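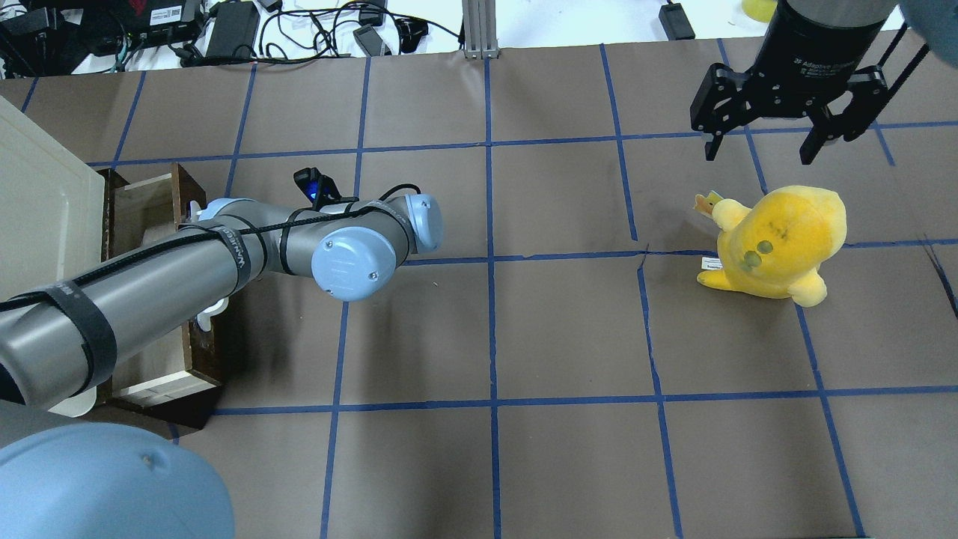 Perguntas frequentes sobre as almofadas e os edredões Pitirico

Recebo muitas mensagens com as mesmas dúvidas, por isso juntei tudo nesta página. Se a sua não estiver cá, escreva-me pelo formulário de contacto que eu respondo (às vezes no próprio dia, às vezes demoro um bocadinho mais).

Quem faz os produtos Pitirico?

Faço eu a escolha dos tecidos e dos enchimentos, e a costura é feita numa pequena confeção com quem trabalho desde o início. Comecei pelas almofadas, porque andava há anos a dormir mal e a comprar modelos que ao fim de uns meses pareciam panquecas. Os edredões vieram depois, a pedido das clientes!

Qual é a diferença entre a Bomura e a Elberg?

A Bomura é a almofada macia, para quem dorme de costas ou de barriga para baixo. A Elberg é mais alta e mais firme, e é a que recomendo a quem dorme de lado. Eu durmo de lado e uso a Elberg, mas a minha mãe não a suporta, diz que é um tijolo – portanto isto é mesmo muito pessoal.

Posso tirar enchimento da almofada?

Pode, e até aconselho. As duas têm um fecho lateral com uma segunda capa por dentro. Tire um punhado de cada vez, durma uma noite ou duas e só depois decida se tira mais. Guarde o que sobrar num saco de pano.

O edredão Blackwood é quente demais para o verão?

Depende da casa. O Blackwood tem 200 gramas por metro quadrado, o que é leve, e eu uso-o quase o ano todo. Em agosto passo para o lençol e pronto. Se vive numa zona fria e não liga o aquecimento à noite, vai querer uma manta por cima em janeiro.

Como é que lavo?

Capas: máquina a 40 graus, sem amaciador. Almofadas: programa delicado a 30, duas de cada vez para o tambor não andar aos saltos. Edredão de casal: precisa de uma máquina grande, e o melhor é levá-lo a uma lavandaria self-service. Seque tudo muito bem antes de voltar a pôr na cama, mesmo que pareça seco por fora.

A minha almofada chegou com um cheiro esquisito. É normal?

É do tempo que passou fechada na embalagem. Abra uma janela, deixe-a ao ar um dia inteiro e dê-lhe umas boas palmadas. Se o cheiro continuar, fale comigo.

E se não gostar?

Tem 28 dias para devolver, mesmo depois de usar. Peço só que ponha uma fronha desde a primeira noite. O reembolso é feito pelo mesmo meio de pagamento, depois de a encomenda chegar cá. Os portes de devolução ficam por sua conta, exceto se houver defeito.

Quanto tempo demora a entrega?

Para Portugal continental, 2 dias úteis depois do envio. Para as ilhas demora mais e varia bastante, por isso prefiro não prometer nada.

Fazem medidas especiais?

Em edredões, sim. Mande-me a largura e o comprimento do colchão – e a altura também, que quase toda a gente se esquece – e eu envio um orçamento. As medidas especiais não têm devolução. Em almofadas, por enquanto, só os tamanhos que estão na loja.

Vendem para hotéis e alojamento local?

Vendo, com preço próprio a partir de dez unidades. Diga-me no formulário quantas camas tem e que modelo prefere.

Página atualizada a 9 fev 2022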